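Budgeting for a small bench arm: workshop notes

Filed under Equipment planning. Cameron Tuhiwai, 26 Mar 2020
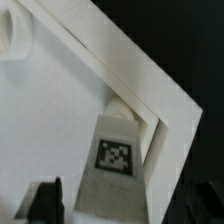 The price on the quotation covers the arm. It seldom covers the things the arm has to pick up, and in a small shop those are where the first overspend appears. Plan a separate line for fixtures, trays and test pieces before comparing arms at all. A marked block standing inside a raised border, with a gripper finger to either side, takes up very little bench, but the block, the border and the square black-and-white marker each have to be made or bought. The marker is the cheapest of the three and should be ordered in spares.

Setting the figure

For a first cell we work to a ceiling of 3000, excluding the bench. Split it before asking for prices. The arm and controller take the largest share, then the gripper, then fixtures. Hold back 10 per cent and do not allocate it. It will go on cables, fasteners and a second set of fingers.

Rekham and Cuvura both quote the gripper separately. Rutherford includes one, but the fingers are a fixed pattern and replacements come only as a pair. Put all three quotes on the same basis or the comparison means nothing.

Measure the job first

Write down the widest and narrowest part to be gripped. Add the thickness of both fingers and the clearance needed on each side. A part that sits close to a wall or a raised edge needs more room than its own width suggests – check this with card cut-outs on the bench before ordering.

Note the height of any rim the wrist must pass over. If a camera is fitted at the wrist, include its housing in that measurement.

Finish and colour

White parts on a white base are hard to set up by eye, and edges are easily lost under bright lighting. If the fixtures are not yet made, ask for the base in mid-grey matt. It adds nothing to the cost at the quoting stage. Repainting later means taking the cell out of use.

Markers should be flat, matt and kept clean. Leave the white margin on when trimming them. Fix them to a face that the gripper does not touch.

Consumables

Finger pads: allow eight sets for the first year.
Markers: print a full sheet and store the remainder flat.
Fasteners: buy one size throughout if the design permits.
Dust cover: fit one if there is sanding or sawing in the same room.

Timing

Mendetov fixtures were quoted to us for delivery in May, well after the arm. Ask for both dates in writing and stagger the payments to match. An arm with nothing to hold still uses up its warranty.

Keep the quotations with the part drawings. Ours are under folder 2038, with the revised fixture prices on the second sheet.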